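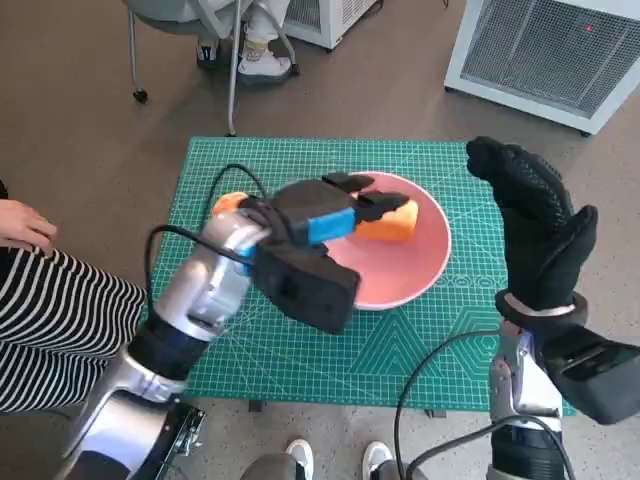

I have been packing slices at Isumine for long enough that my hands do it while my head is off planning dinner, so when Thirumalai Murthy told us at morning tea that we'd be getting arms on the line, I went a bit quiet (which anyone who knows me will tell you is rare). He's been very decent about it, I should say. He let us come and watch, and ask silly questions, and I asked most of them. What got me was how much fuss goes into one soft orange block on a pink plate, with the gripper's two black fingers hovering over one end of it. I pick up 433 of something like that before lunch and never give it a thought! How hard do you squeeze? Which end do you go for? I had to stand there pinching the air to work out my own answer.

And that's been the strange, rather nice part of the whole business. Since July I've spent 20 minutes of most shifts being asked how I do things. Thirumalai writes it all down in a notebook with a chewed corner, and Mensah from nights has been doing the same after tea, and we don't agree on anything. She goes in from the side. I go from the top with a little tilt, always have, and I'd have told you everyone did.

I won't pretend we aren't worried. There are 33 of us on the floor and the younger ones have rent to think about. We've been told the hours stay as they are until the new year, and that some of us will be trained to mind the machines, and I believe the person who said it, though he's not the one who signs things. My wrists, on the other hand, are all for it. I've put my name down for the training and bought myself a new pair of reading glasses for the manual.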